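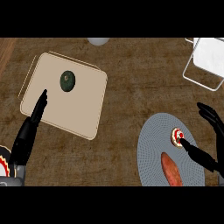
Two-arm setup for kitchen tasks, what to buy first?

kmoffat
Posted 23rd December
We're a small group planning a two-arm tabletop cell for food handling work. Picking up fruit, moving pastries, clearing a board, that sort of thing. So far everything has been in simulation. The budget request goes in after the break and I have to put real numbers on real parts. Total is 86 thousand for the first year, and that has to cover arms, grippers, table, cameras, a workstation and spares. Quotes so far are from Stikumar and Jalholm. Stikumar is cheaper per arm but the lead time is 16 weeks. Jalholm has stock. Has anyone here bought from either one?
Kirstin

ruaridh_c
We have two Jalholm arms. They work fine. Support answers email, usually the next day. Watch the controller license. It was a separate line on our quote and we missed it the first time through.

Onni A
What are you using for fingers? The long thin ones in your render will go round a lime all right, but I would want something softer for the pastry. One of yours already has its tip on the red part in the middle. With real filling you'll be wiping that finger after every try.

kmoffat
Long fingers are what the sim model came with. I have a line for "gripper, food safe" with no price next to it yet. Open to suggestions.

Onni A
Buy plain parallel grippers and budget for swappable fingertips. We get silicone tips from Modix, 80 dollars a set, and we go through them faster than I planned for. Put down ten sets at least.

effiem
I'd hold off on the second arm. Buy one, get it picking up a carrot or a sweet potato on a real table, then order the other. You will learn what you got wrong on the first order and not pay for it twice.

ruaridh_c
Disagree with Effie. If the tasks need two hands, one arm teaches you very little about them. Holding a board still while the other arm does something is a different problem. Also, we got a discount for ordering the pair, and there was no discount when we asked about a third one later.

effiem
How many of the tasks need two hands though? In the render there's one arm over the cutting board on the left and one over at the placemat on the right. Those look like two separate jobs to me. You could do both with one arm and a bit of reach.

kmoffat
Fair question. Of the tasks on our list, I'd say half can be done with one arm. The other half can't, and those are the ones the grant is for. So it will be two arms, but I might stagger the delivery if Stikumar will agree to it.

Isla MacK
Please don't forget the table. Everyone does. We used an old office desk for the first few months and it moved every time an arm stopped hard. We ended up with a Sutherland bench, part number 3501, steel frame with a wood top. It is heavy and it doesn't move. Freight was a big part of the cost, so get a delivered price.

Onni A
Seconded on the bench. And think about the wood. A brown mottled top is fine for a person to look at but our cameras had trouble with dark items on it. A dark green fruit straight on dark wood was bad. On a beige board, no trouble. We buy light boards and mats now and treat them as part of the setup.

kmoffat
Good, that's a cheap one. Adding a line for boards, mats and dishes. Isla, did you get the bench with the mounting plates or drill your own?

Isla MacK
Drilled our own. If I did it again I'd pay for the plates. It took two of us most of a day and one hole is still off.

ruaridh_c
Spares. Put in one complete gripper as a spare, not only fingertips. When ours failed we were down for three weeks with a perfectly good arm sitting there.

effiem
I still think you're spending too early, but if it's two arms then yes, a full spare gripper. And ask both suppliers what the price is good until. Ours ran out while purchasing was sitting on it.

kmoffat
Stikumar quote holds to the end of May. Jalholm doesn't say, so I'll ask, and I'll ask about the controller license in the same email. Will post the parts list when I have the gripper prices.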